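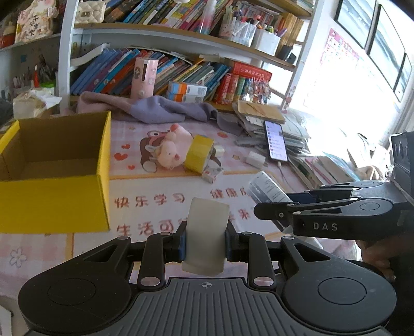 Il faut tenir la pince comme on tient la main de quelqu'un qui traverse, avait prévenu une ancienne du club dès la première séance, et la formule est restée. On la répète aux nouveaux, on la déforme un peu, on la discute aussi, parce que certains trouvent qu'elle pousse à serrer trop fort. Celle qui anime l'atelier depuis sa création me la cite à peine assise, en cherchant une place pour sa tasse.

Le projet s'appelle Flulari. Il réunit des lycéens et quelques étudiants de première année, 17 inscrits en tout, qui préparent la rencontre interclubs de Hundisau. L'épreuve porte cette année sur le rangement : de petits objets du quotidien, des blocs, des sachets, des emballages plus ou moins raides, qu'un bras devra saisir puis déposer dans une boîte. Avant d'en arriver au bras, il faut des démonstrations, et ces démonstrations se font à la main, avec deux pinces, sur un bureau ordinaire.

« Au début, ils voulaient tous une table blanche, bien propre, avec trois cubes dessus, raconte l'animatrice. Je les comprends, c'est ce qu'on voit dans les vidéos. Mais chez les gens, sur un bureau, il y a une peluche, un chargeur, des cahiers qui s'empilent, un téléphone posé là. Alors on a décidé de travailler avec tout ça autour, et je crois que c'est la meilleure décision de l'année, même si elle nous a coûté quelques soirées ! »

Les séances ont lieu le jeudi, en fin d'après-midi, et durent 90 minutes, un peu plus quand les parents sont en retard (ils le sont souvent, et tout le monde s'en accommode). Chacun passe à son tour. On choisit un objet, on le saisit, on le dépose, on recommence. Pendant ce temps les autres notent ce qui s'est mal passé dans un classeur partagé, avec des mots à eux : « glissé », « mordu », « repris deux fois ».

Je demande ce qu'il y a de si difficile à attraper un petit bloc. Elle rit, et me tend une pince.

« Essayez, vous allez voir. Avec les doigts, on sent tout de suite si ça tient. Là, on a deux embouts et une poignée, et il faut apprendre à regarder autrement. Les blocs translucides sont pénibles, le bord se perd dans ce qu'il y a derrière. Les emballages souples, c'est autre chose encore, ils plient au moment où l'on croit les avoir. Un des garçons a passé une séance entière sur le même sachet, il ne voulait plus rentrer chez lui. »

J'ai essayé, et j'ai fait tomber le bloc à peu près autant de fois que je l'ai pris. Ma voisine de table, qui doit avoir quinze ans, m'a expliqué avec beaucoup de patience qu'il fallait d'abord aligner les deux embouts, fermer doucement, et seulement ensuite lever le coude. C'est le coude, paraît-il, qui trahit les débutants.

Travailler avec deux pinces à la fois est venu plus tard, vers le mois de mars, sur la demande des élèves eux-mêmes. L'animatrice n'y était pas très favorable.

« J'avais peur qu'on se disperse. Une main, c'est déjà beaucoup à coordonner. Et puis deux élèves ont fait la démonstration devant les autres, la gauche qui maintient, la droite qui va chercher, et j'ai bien dû reconnaître que c'était plus naturel. On a tout repris à partir de là. Les enregistrements d'avant, on en a gardé 35, les plus nets, pour comparer. »

Depuis, le groupe en a accumulé quelque 221, triés par objet et par personne. Le tri prend un temps fou, et c'est lui qui occupe les séances où il manque du monde. L'association Prurka, qui prête la salle et finance l'inscription, aurait voulu un tableau de résultats à afficher dans l'entrée. Les élèves ont préféré attendre. Ils ne savent pas encore si ce qu'ils ont réuni suffira pour entraîner quoi que ce soit de correct, et l'animatrice ne cherche pas à les rassurer à tout prix.

« Je leur dis que je ne sais pas non plus. C'est ma première année sur ce type d'épreuve, j'apprends en même temps qu'eux, parfois une semaine avant, parfois une semaine après. L'équipe du club Ambaye a plus d'expérience que nous et nous a gentiment ouvert ses notes. On y a trouvé de quoi corriger nos consignes, surtout sur la vitesse. Nous allions tous trop vite. »

La vitesse revient d'ailleurs dans toutes les conversations. Les plus jeunes aiment finir les premiers, c'est de leur âge, et il a fallu supprimer le chronomètre pour que les gestes redeviennent lisibles. Une élève propose maintenant de compter à voix basse pendant la prise, jusqu'à quatre. La méthode agace la moitié du groupe et l'autre moitié ne jure que par elle.

Quand je repose la question du bureau encombré, l'animatrice hésite un peu, puis revient sur ce qu'elle disait au début.

« Je ne voudrais pas que ça passe pour une théorie. On aurait pu faire plus simple, et peut-être qu'à Hundisau la table sera toute nue et qu'on aura l'air malins. Mais ils ont pris l'habitude de regarder où ils posent les choses, de contourner. Ma fille, qui n'est pas au club, m'a demandé si ça marchait aussi pour ranger une chambre. »

Il reste à choisir qui fera le voyage, car la voiture de l'association ne suffira pas. La discussion est prévue pour jeudi prochain, après le goûter.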